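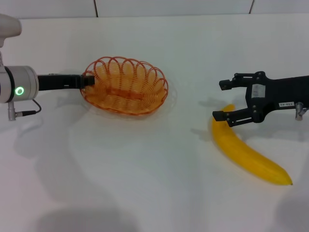 Two-Arm Table Work: Questions People Keep Asking About the Rules

What is this page for?

It answers the questions that come in about the Galtum bench rules, the ones that apply to any cell where two arms share one table. The rules run to 43 clauses. Most people have read the first page. If you want the official wording, read the rules. If you want to know which parts hold up in daily use, keep going.

Do I have to follow them?

If your bench is at Hopkin or Batley, yes. Anywhere else they are guidance, whatever the sales sheet says. A bench that "conforms to Galtum" has been checked by whoever wrote that phrase, and you should ask who it was.

Does a green light on the wrist mean it is safe to reach in?

No. The rules don't say so, and I would like to know who started it. Depending on the make, a green ring can mean powered, ready, or under program control. An arm that is ready is an arm that can move. Look up the color table for your own model and tape a copy next to the stop button.

Putting a banana in a basket is hardly dangerous. Why all the paperwork?

Fair question, and part of the paperwork is padding. But the banana isn't the hazard. Two grippers working over the same basket can close on each other, or on a hand that came in to straighten the basket. A soft, light object makes people relax about the hard, heavy thing holding it.

We use collaborative arms. Are we covered?

Covered by what? The arm may be rated to work near people. The rating does not stretch to the fingers you bolted on, the bracket they hang from, or a second arm coming from the other side. Your risk assessment has to take in the whole setup, tooling included. Plustel sells a template for this. It is fine as far as it goes, but it has no line for a second arm, so add one.

How should cables be run?

Close to the arm, with enough slack for full wrist travel and no more. A loop hanging under the wrist should be checked through the whole range of motion, at low speed, before anyone signs anything. Checking it in the home position tells you very little.

What counts as a successful placement? 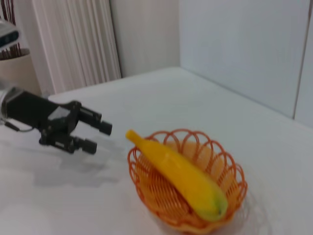 BATLEY, January 12, 2019 - The wording of clause 14 was changed after a long argument, and the argument was worth having. The old text said the object must be "in the container." A banana lying across a basket with its stem poking out past the rim is in the container to one reader and a failure to the next. The new text tells you to write down, before the first run, whether an overhang is allowed. It does not tell you which answer to pick. Pick one and stick to it through the whole batch.

Can I trust a published success rate?

Ask for the rule behind it. One report quoted 485 good placements and never said what "good" meant. That number can't be compared with anything, including the same team's next report.

Is one camera view enough to score a run?

Usually not. From the wrist, an open gripper beside the basket can hide how near the fingers are to the rim. Clause 14 asks for 2 views, and this is one requirement I have no complaint about.

Are toy objects allowed?

Yes, if you say so. Results with a plastic stand-in are results with a plastic stand-in. Real fruit bruises, varies in weight and gets slippery, and the rules have nothing useful to say about any of it.

Who checks that any of this is done?

Hanan Khoury reviews the Hopkin and Batley benches each May. Between reviews it is up to whoever runs the bench, and I doubt a yearly visit catches much. Keep your own log of stops, bumps and changed fingers. Send disputed wording to Hanan with the clause number and a picture of the bench.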